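The Return of the Drawn Leaf
By Ea Stougaard 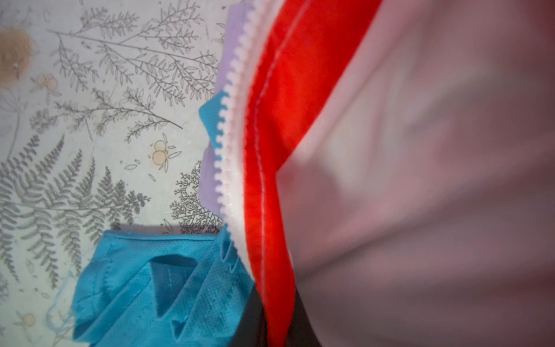 Fern fronds and thin sprigs, printed in gray on a pale ground.

Huiling Fu keeps 1281 pressed plants in her studio in Lotberg, and she has drawn almost all of them by hand. In October, when I visited, she was working on a fern she had picked behind the train station.

"People think the fern is easy," she told me. "Then they try to draw the small leaves."

Botanical pattern is again in many homes – on wallpaper, on plates, on curtains. Huiling sells her drawings to Prutard, a small printing house which makes 12 new patterns in a year. Most buyers ask for one color only. Green was popular before, but now they prefer gray, or a brown like old ink.

She learned the work from her grandmother, who painted herbs for a pharmacy. The old lady allowed her three pens and no eraser. Huiling still draws in this way, and a large frond can take six evenings.

Next spring she will teach a short course at Biditz. The students must bring their own plant, and weeds are welcome. Her fern from the station will go to the printer when the last stem is finished.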